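Search this site Enter keywords Go

August 16, 2026
By Fedir Tkachenko and Deividas Hunt

3.2 Grid size and the counting of seedlings

The field at Gorolora was divided into 200 square plots, and in each plot we counted all seedlings taller than the first leaf pair. In total we recorded 2,246 seedlings, of which 608 were native grasses. The rest were mostly clover and dock, which the neighbouring farms have sown for many years.
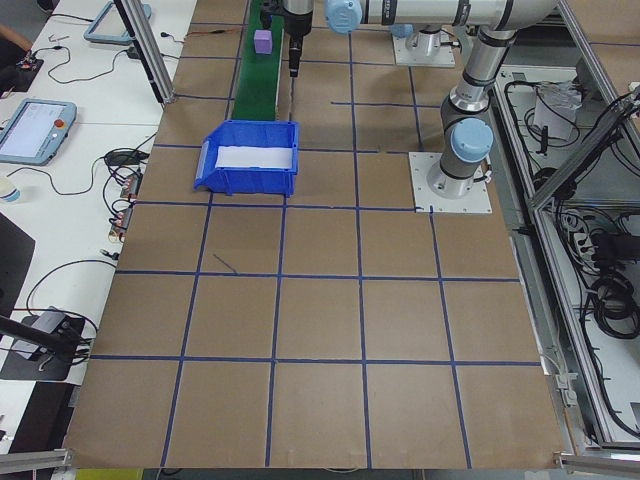 Figure 4. Grid marked with dark blue tape on a brown cardboard surface.

The choice of plot size has a strong effect on the result. Procházka used larger plots and found the grasses spread evenly, but in our data 118 plots had no grass at all – the plants stay close to the old fence line. We repeated the count in September and the pattern was the same, although the colour of the leaves made young dock harder to recognize.

Comments (2)

Musto: Did you count plants standing on the border of two plots once or twice?

D. Hunt: Once, always for the plot to the north or east.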